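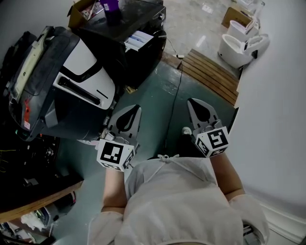

Minutes, Dellthorpe workroom, Monday, March 7, 2011. I took the notes again, so blame me for the spelling! We began with the floor, same as in November, and went straight to what has to move before the Rastex delivery. The two white toilets on the tiled side have to go somewhere else (Lại has offered to take them), and the box behind them can go along. We agreed the wooden slatted mat stays put. The cluttered table got a long discussion and no decision - wires first, then we'll see.

Money next. We have 500 dollars for shelving and Pruko quoted 81 a unit, delivery extra. Most of us liked that, so I'm to ask if they'd hold the price for 14 days.

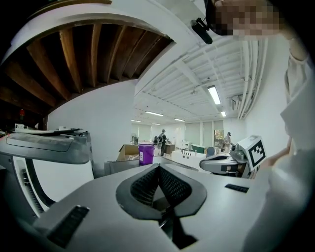 Sorting came last and ran long. Everything small gets a home or gets given away, and I'm happy to do the labels. The purple bucket already has one, white, on its side, so I'll match it for the gray bin behind. The open cardboard box gets emptied and flattened. Lights and blinds held over to next time.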